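Print this article E-mail this article

4. Equipment planning and budget

4.1 What we had to buy for

The lab runs suturing practice on wet tissue, with the robot doing part of the tie and a person at the console doing the rest. That was settled before any money came in. The open question was what to buy first, and in what order, with a budget that covers one platform properly or two badly. We went with one. Reasons below, in no great order.

The arm itself is the easy line. Quotes from Tunden and Kouris came in close enough that price did not decide it. Delivery did. Tunden could ship in May, Kouris could not say. We also asked for a used unit through Zusus, which was cheaper on paper, but the service history had gaps and the warranty did not transfer. Dropped it. A reader with in-house repair staff might choose differently.

What surprised us was how small the arm was as a share of everything. Instruments, thread, tissue, drapes, cleaning, storage. Planning documents we looked at from our own department listed the arm on one page and put the rest under "supplies", a single line, no breakdown. Ours did too, in the first draft. It was wrong by enough that we rewrote the whole sheet.

4.2 Instruments as a consumable

Wristed instruments have a working life and should be budgeted the way you budget blades. We plan for 21 instruments over the project, bought in 2 lots. One lot up front, the second after we know the wear. Buying all of them at once gets a better unit price but locks in the jaw type, and we were not sure of the jaw type. Still are not, fully.

Needle work is hard on jaws. Thread work is hard in a different way: fibers get between the tips and the grip goes soft. Braided thread is worse for this than monofilament, in our hands. Cleaning takes longer than the tie does. We did not have a line for cleaning time in the first budget and now we do, charged as technician hours, same rate as setup.

Three things we would tell anyone writing this part of a request. Ask the vendor what counts as a use. Ask if a practice instrument and a clinical one are priced apart. Get both answers in writing, becuase the sales contact changes.

Spare instruments should be on the shelf before the first session. A session stopped for a bad jaw still costs the tissue, and the tissue does not keep. In our sheet the loss from one stopped session is bigger than the holding cost of a spare for the whole quarter. So we hold spares.

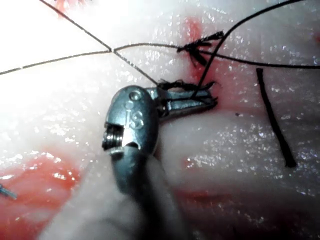 Figure 3. Wristed instrument and black suture on the practice surface, wrist-mounted camera. Frayed thread is wrapped at the jaws; a knot sits above and to the right of them.

Thread is the next line. Cheap per pack, not cheap in total. The first estimate assumed one pack per exercise and nothing wasted, which no one who has tied under a camera would believe. We now plan for 50 packs per block of sessions, and that includes short ends, dropped lengths, and thread that frays before it is any use. Frayed ends are not a purchasing problem only. They change what the camera sees, and the vision people want sessions with clean ends and sessions with bad ones, kept apart and labeled. So the buying plan has to cover both. We buy one color. Black shows up best on pale tissue and swapping colors midway would have split the data.

Needles we buy with the thread, attached. Separate needles were priced and rejected, too much threading time at the bench. Sharps disposal goes up with this choice and has its own line, small.

4.3 Cameras and light

Wrist camera per arm, one overview camera above the table. The overview camera was in the first request. The wrist cameras were not, they were added after the review asked how we would record what the jaws were doing. Fair question. A view from above loses the tips whenever the wrist turns over.

Small cameras are cheap. Mounts are not, and cables are worse. Cable routing along a moving wrist needs strain relief and somebody to make it, and a cable that fails mid-session takes the recording with it. We budget cables as consumables now, same as instruments, with a drawer of tested ones at the bench. Mounts were machined by Terville to our drawing. Lead time was longer than quoted, the second set came sooner than the first. Order the spare set with the first set.

Light is the part we under-planned. Wet tissue throws highlights all over the image and washes out whatever is nearest the lamp. Our first lamp was the one already in the room, cost nothing, and it set us back more than any other item on the sheet. Polarizing film helps some. A diffuser helps more. We would now put a modest amount into lighting before buying a better camera, and the request to the department says so. Depth of field is the other limit: at wrist distance you can have the jaws sharp or the shaft sharp. We take the jaws.

4.4 Tissue and the room

Tissue is bought per session, not stored beyond what the cold cabinet holds. The cabinet was an extra. So was the drain. Neither appears in any vendor quote because no vendor sells the room. If the space is shared, check who pays for the cleaning after, and get that agreed before the first delivery. We had it agreed afterward and it was not a pleasant month.

Synthetic pads were looked at as a replacement. They cost more each, last longer, and need no cabinet. They do not behave the same under a needle, and the shine is wrong, so the camera work does not carry over cleanly. We use pads for operator warm-up and for testing new mounts. Everything that counts as data is on tissue. The plan carries both lines and the split between them is reviewed each quarter.

Floor space: the arm, the console, one bench, the cabinet, a sink. Leave room behind the arm for a person. The drawing we were given did not and the first install had to be shifted, which meant a second visit from the installer, billed.

4.5 Staff time

One technician, part time, was the plan. It was not enough. Setup and teardown take about 2 hours around each session and none of that was in the staff line. Calibration after every instrument change adds to it. Changes happen more often than planned for the reasons in 4.2. These lines are tied together and a sheet that treats them as separate will come out low every time.

Training time was paid by the vendor for the first group of operators only. Later operators are on us. We put in a line for it at renewal, and we would suggest asking for it to be rolled into the service contract instead, where it is easier to defend.

4.6 Service and what is left over

The service contract is the largest recurring item. Kouris offered a lower rate with parts excluded. Tunden was higher, parts in. With a single arm there is no fallback when it is down, so we took parts in. A lab with two arms could carry the risk.

We hold back a reserve, unassigned. Reviewers dislike it and asked for it to be itemized. We itemized it as cables, mounts and instruments, which is where it went anyway. Software licenses were left out of this section, they are covered under data handling. Same for disk storage, though wrist video fills it quicker than the overview video ever did and the second request should be sized on that.

Still open: whether to order the second lot of instruments with the same jaws. The wear records are being put together now. If fraying at the tips follows the jaw surface more then the thread type, the order changes and the price with it. If it follows the thread, we change thread, and the instrument line stays as is.

Related items
Section 3: Task selection and session layout
Section 5: Data handling and storage
Appendix B: Budget sheet, revised
Mount drawings for wrist cameras (Terville)
Cleaning and storage of wristed instruments, bench notes

Print this article E-mail this article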